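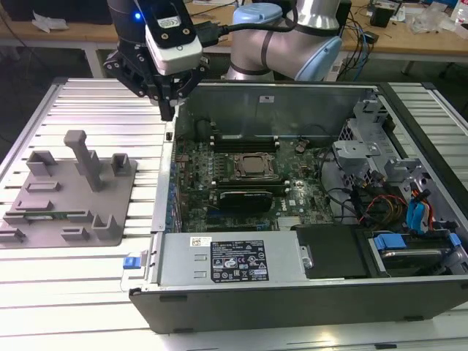 **Wokdale, September 3, 2021** – Böttcher, the maker of kitchen tools, presents today the Vistgate, a new hand grater for the home kitchen. It will be in shops in Wokdale from this week, and also in the online store of the company.

The Vistgate has one handle and 4 steel plates, which the cook can change without any tool. There is a plate for hard cheese, one for carrots and potatoes, one for ginger and garlic, and one for thin slices of cucumber. All plates go in the dishwasher. The handle should be washed by hand.

During August, 633 home cooks used the grater in their own kitchens and wrote down their opinion. Many of them asked for a longer handle and for a better cover on the sharp side. Both wishes are included in the model which is now on sale. The handle has become longer, and the cover closes with a click that one can hear well.

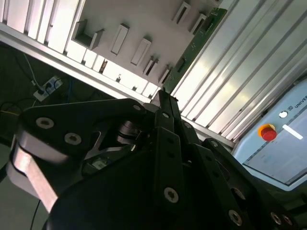

*Photo: Böttcher*

"A grater is often the tool which people buy once and then are angry with for many years," says the product team of Böttcher. "We wanted to make one that stays sharp and that is easy to put in a drawer."

The first series has 1000 pieces. The price is 40 dollars, with all plates and a storage box. Single plates can be ordered later.

The Vistgate will also be shown at Warkutero, the cooking store in the center of Wokdale, where visitors may try it with cheese and vegetables. Entry is free.

Press contact: Böttcher, Press Office, Wokdale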